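About Us

Hi! I'm Purificación Sarmiento, and I run Kutside with my old lab partner Fulgencio Sotomayor. We're a very small robotics workshop in Pleltmont, upstairs from a bakery, and we work on one stubborn question: how few demonstrations does a cheap arm need before it can pick something up by itself?

We met at Goicoechea, a company that built packing lines. Our job there was writing the motion scripts, and every time a customer changed the shape of a carton we wrote them all over again. Fulgencio used to grumble that his nephew could learn the new carton in a minute just by watching. One December we both quit (not on the same morning, but close) and decided to try teaching arms that way full time.

Our method is called Histitz. The name came off a typo in Fulgencio's notebook and we never fixed it. A person guides the arm through a task a handful of times, and then the software picks out the moments where the motion really matters – the approach, the close, the lift – and spends its training on those. The long swings through open air get a lot less attention. Most of the demos we looked at early on were nearly all swing, so the model got very good at waving and pretty bad at grabbing.
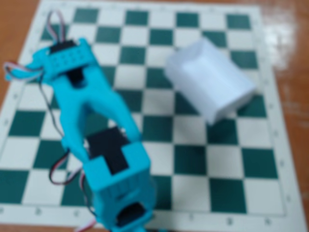 Histitz gets its numbers from a pick test, and we're kind of fussy about it. One object, one arm, a new starting spot every time. We score a pick when the object comes up and stays up, and a miss is a miss even if it was a beautiful miss. I like working over a chessboard mat, with the green and white squares under the arm and the white block sitting off toward the upper right, because I can call out a spot to Fulgencio across the room and he knows where I mean. We don't feed the squares to the software as coordinates or anything like that. They're for us.

So how is it going? With 60 demonstrations, plain imitation training got 57 picks out of 99 tries on our block test. Histitz, trained on the same 60, got more than that, but I'm holding the exact figure back until we've rerun it on a second arm, and Fulgencio would have my head if I put it on a web page first. What I can say is that the misses changed. The old ones were all over the place. Now they're mostly a gripper closing a little early, and that's a much nicer problem to have!

Next up is softer stuff – sponges, bread rolls (thank you, downstairs) – and a bigger run of 1000 picks that we'll leave going while we do the paperwork we've been avoiding.

We take on a couple of outside projects a year, mostly from small shops with fiddly parts and short runs. If that's you, write to us and tell us what you're trying to pick up. Photos of the part help a lot. I answer the mail in the morning, Fulgencio answers it at eleven at night, and you'll be able to tell which one of us you got.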